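# 一滴水里的硅藻森林

八月清早的兰塔拉湖(Rantala),水面静得像一块旧玻璃。岸边的石头踩上去滑溜溜的,大多数人会皱着眉头绕开,我却恨不得蹲下来挨个摸一遍。那层黄褐色的滑膜里住着硅藻,成千上万个披着玻璃外壳的单细胞,每一个都精致得叫人舍不得眨眼!

我是三年前迷上它们的。当时只想写一篇湖泊水质的短稿,在帕恩顿(Parnton)的淡水实验站借了一台显微镜,说好看半个小时,结果看到了晚饭时间。舟形藻像小船一样慢吞吞地滑过视野,碰到沙粒就停一停,再原路退回去;桥弯藻弯成一牙月亮;脆杆藻肩并肩连成长带,远看像一把梳子。从那以后,我出门总带着一支旧牙刷和几个小瓶子。

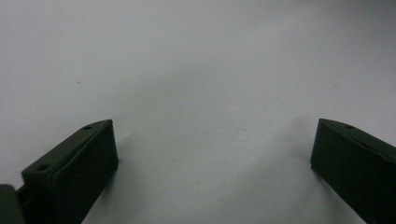

采样的办法简单得让人高兴。挑一块常年浸在水里、巴掌大小的石头,先在湖水里轻轻荡一荡,把浮泥荡掉,再用牙刷刷它的上表面,刷下来的褐色浑水接进白色托盘,倒进瓶子,写好标签。实验站的人管这叫“给石头刷牙”。不同的石头刷出来的颜色深浅不一,有的像淡茶,有的像酱油汤。急着想看活的硅藻,当天就得上镜,放到第二天,许多细胞里金褐色的色素体就缩成一团了。

活体好看,可要认到种,还得看壳。硅藻的壳由二氧化硅构成,分上下两半,像培养皿的盖和底那样扣在一起。壳面上的纹路、小孔和中间那条叫“壳缝”的细线,才是分类的凭据。于是样品要用过氧化氢加热处理,把有机质统统氧化掉,再反复沉淀、换水,直到上层液体清亮。这一步要在通风橱里做,戴好手套和护目镜,急不得。最后取一小滴悬液在盖玻片上晾干,用高折射率的封片胶封起来。玻璃壳放在普通的水里几乎隐形,换了封片胶,纹路一下子全跳了出来,第一次看见的时候我真的叫出了声。

去年夏天,实验站沿兰塔拉湖和流进湖里的莱克霍尔姆河(Lekholm)设了12个采样点,前后做了115张永久封片。我跟着跑了其中大半,晒得脱了一层皮,一点也不后悔。河的上游水冷而清,石头上多是曲壳藻一类贴着石面生长的小个子;过了牧场,菱形藻渐渐多起来,它们不怕营养盐,甚至颇为受用。用不着看任何化学数据,光凭一张封片,熟手就能说出这瓶水大概来自哪一段河。
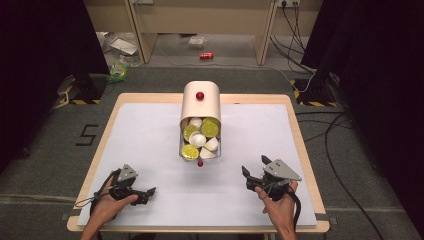 这也是硅藻最有本事的地方。测一次磷酸盐,得到的是取水那一刻的浓度,隔天下一场雨,数字就变了。石头上的硅藻群落却记着过去好几个星期的账:哪些种类留了下来,哪些悄悄退场,都和水温、光照、流速、营养盐连在一起。当然,读这本账需要耐心,也需要谨慎。同一条河里,树荫下的石头和太阳底下的石头会给出不一样的名单,所以每个点都要刷好几块,混在一起再看。

更长的账本埋在湖底。死去的硅藻沉下去,玻璃壳一层压一层,保存得好的可以留上几千年。兰塔拉湖的沉积柱里,越靠近表层,浮游的小环藻越多,底栖种类越少。站里的推测是湖水夏季分层的时间变长了,不过他们还在等另一根沉积柱的测年结果,眼下不肯把话说满。我喜欢这种不肯说满。 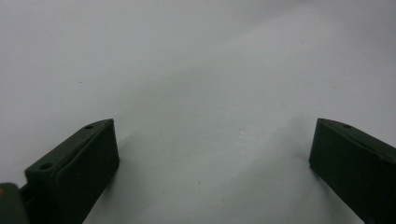 计数是整个工作里最磨人的一环,也是我最想替它说好话的一环。在油镜下沿着一条横线慢慢移动载物台,遇到一个壳就认一个、记一个,碎片只算超过一半的。走神是难免的,盯着空荡荡的视野久了,眼前就剩一大片朴素的白,和上面那张图里的白色表面差不多,连一丁点儿淡痕都会让人疑心是个壳。这时候最好站起来走走,喝口水,再回到记下的坐标继续。那个夏天我自己经手的一张封片,一共数了533个壳,数完脖子僵得转不动,可是名单列出来的那一刻,河里的那块石头好像又湿漉漉地回到了我手上。

站里现在把每次观察的显微照片存进一个叫尼利里尔(Nillirier)的图库,到发稿时已经收了2,631张。每张都注明采样点、放大倍数和鉴定人,有争议的还会并排列出两种意见。我常在夜里翻它,翻着翻着就忘了时间。有一组异极藻的照片,同一个种,大的像保龄球瓶,小的缩成了水滴,起因是硅藻的分裂方式:每次分裂,新壳都长在旧壳里面,于是有一支后代越来越小,小到一定程度,便靠有性生殖形成复大孢子,重新长回大个子。一个种的一生,全写在体型里。

想自己试试的读者,不必一上来就追求认到种。一台能放大四百倍的普通显微镜,加上一条小溪,足够开头了。先认属,先画下来,画得难看也没关系,画过的壳比拍过的壳记得牢。刷完的石头请翻回原来的那一面,放回原处,石头底下多半还住着蜉蝣的幼虫。

我的下一站是莱克霍尔姆河的源头,据说那里的泉眼边上有一片苔藓,常年被水雾打湿,还没有人刷过。瓶子已经洗好晾着了,牙刷也换了一支新的。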